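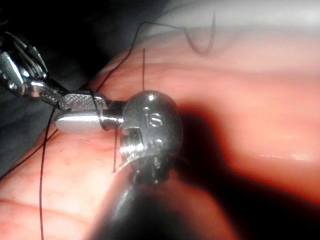 Section 5. Two-arm thread handover

This section covers the handover test for the Turkthorpe bench rig, the two-arm suturing build put together in the Curley shared workshop. Finish Section 4 (homing and jaw zero) on both arms first. If you changed a tool after homing, home that arm again.

The test passes a length of black suture thread from one tool to the other over the tissue. Arm A carries the tool with the smooth jaw. Arm B carries the tool with the crosshatched jaw. If your tools are fitted the other way around, swap the arm names in the Dralero settings page, not the cables.

You will need:
Black suture thread
Blunt tweezers
Lint-free cloth
Tissue, set in the tray as in Section 2

5.1 Setting up

1. Press the stop button and check that both arm lights go out.
2. Wipe the jaws of both tools with the dry cloth. Thread fibers collect in the crosshatching, so go along the grooves and then across them.
3. Cut 90 mm of thread. Lay one end over the tissue and leave the other end free.
4. Set the lamp to the left of the tray. The shaft of a raised tool throws a wide shadow to its right, and dark thread is hard to find in it.
5. Release the stop button and wait for both arm lights to turn green.

CAUTION: Keep fingers out of the tray while either light is green. The arms hold position under power and will push back.

5.2 Closing both jaws on the thread

1. Select Manual, then Slow.
2. Bring arm A up to the thread and close its jaw. Stop when the thread no longer slides.
3. Bring arm B in from the upper left of the camera view, with its wrist tilted down to the right.
4. Move arm B until its jaw lies against the jaw of arm A, with the thread between the two. The jaws should overlap along their length. If they meet only at the tips, back off and come in lower.
5. Set grip force to 2 on both arms. Do not go above 3. A higher setting flattens the thread and wears the cable at the wrist joint.

Note: In the wrist camera view the near shaft is always blurred. Focus on the jaws and leave it there. Loops farther back will be soft too - this does not affect the test.

5.3 Passing the thread

1. Hold both jaws closed and wait for the force reading to settle.
2. Open arm A one step at a time.
3. Draw arm B back along the line of the thread. Do not lift straight up, as this drags on the tissue.
4. Press Save Pose.

If the thread slips, clean the crosshatched jaw again before raising the force. If error 258 shows, arm B has lost its wrist position. Press stop, move the tool clear by hand and repeat Section 4 for that arm only.

5.4 After the test

Trim loose ends and pick the offcuts out of the tray with the tweezers. Short pieces caught under a jaw joint will stop it from closing fully. Park both arms before switching off.

Wrist drawings by Venkatesh Kurian. Test steps checked by Nuanchan Jaidee. Last changed 26 January 2025.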